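Our robotics club met online again this week. Magdy El Fassi shared his screen and the rest of us took turns driving the simulator from home. We call the project Fesovano, and the goal this term is a robot that can handle dishes at a kitchen sink.

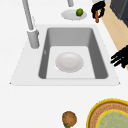
Xóchitl Xolalpa wrote the scene generator. It swaps the objects and moves the faucet between runs, so a policy can't just memorize one layout. We have 90 demonstrations so far and need more than 3000 by March, which means a lot of evenings at the keyboard.

I spent my 30 minutes on camera angles. Some views show the sink well and others mostly show wall.

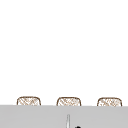 Nkrumah Opoku wants to keep all of them and let the training sort it out. I would drop the worst ones, but he has done this before and I haven't. We left it for next time.
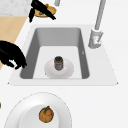 Do you need your own robot to join?
Any laptop that runs the simulator is enough. Write to Elfriede Ruppert and she will set up your account.

Posted November 2020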